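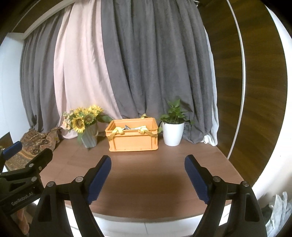
I have been meaning to write about my dad's recipe book since June, when my brother handed it to me in a carrier bag in the car park at Flostcombe, and I've put it off every single week. Partly because there's a lot of it, and partly because I can only read one page in three without ringing somebody up.

Calling it a recipe book is generous. Dad cooked for the family most evenings for the whole of my childhood, and whenever something came out well he wrote it on whatever was lying about: envelopes, the backs of raffle tickets, a dental appointment card. My mum eventually got fed up with finding dal instructions in the cutlery drawer and bought him a big hardback ledger from Karunaratne, the stationer's at the bottom of our road (long gone, it's a phone shop now). He stuck all the scraps in with flour paste and then carried on in biro. There are 86 recipes, if you allow the one that only says "Aubergine — as before".

As before what? I have looked at the page in front of it, and it's rice pudding.

The trouble is that he wrote for himself, and he knew what he meant. Nothing has a temperature. The onions are cooked "until the smell changes". His measuring cup was a chipped blue mug which none of us can find, and I've now made the same fish curry with four different mugs trying to get back to it. The third was closest, I think, though my husband liked the first, and he was very kind about the second, which had so much mustard oil in it that we had to open the back door.

So I've started typing it all up, very slowly, in the evenings. I do a page, cook it at the weekend if the shops have what I need, and then write the real amounts beside his. Where I'm stuck I ring Habibur Matubbar, who shared a kitchen with Dad when they were both young and new here, and who is the only person left who remembers how some of these dishes tasted the first time round. He doesn't believe in written recipes at all. I asked him how long the beef should simmer and he told me a wonderful story about a landlady and a pressure cooker that went on for most of an hour, and I came off the phone very happy and still not knowing about the beef. (I gave it three hours. It was lovely!)

Arif Khan, my cousin's boy, has offered to scan the pages so we've got the handwriting as well, and I'm glad, because the paste is going brown and some of the envelopes are coming away at the corners. I'd like to keep the little notes he made down the sides too. "Too salty, blame the phone." "Made for the neighbours, they asked for more." On the pumpkin page he has just written my mother's name and underlined it, and I haven't asked her about that yet. I might wait until she's in the mood to tell me.

This weekend it's the tomato chutney, as I've got a bowl of green ones on the windowsill that clearly have no plans to ripen now the clocks have gone back. He says to use "enough" sugar and to stop when the spoon leaves a road behind it — that one I can follow, as I remember standing on a stool next to him watching for the road. If it sets I'll put the amounts up here. And if anyone reading has a mum or an uncle who makes it with panch phoron and a bit of dried plum, please ask them how much plum, because that corner of the page has been torn off.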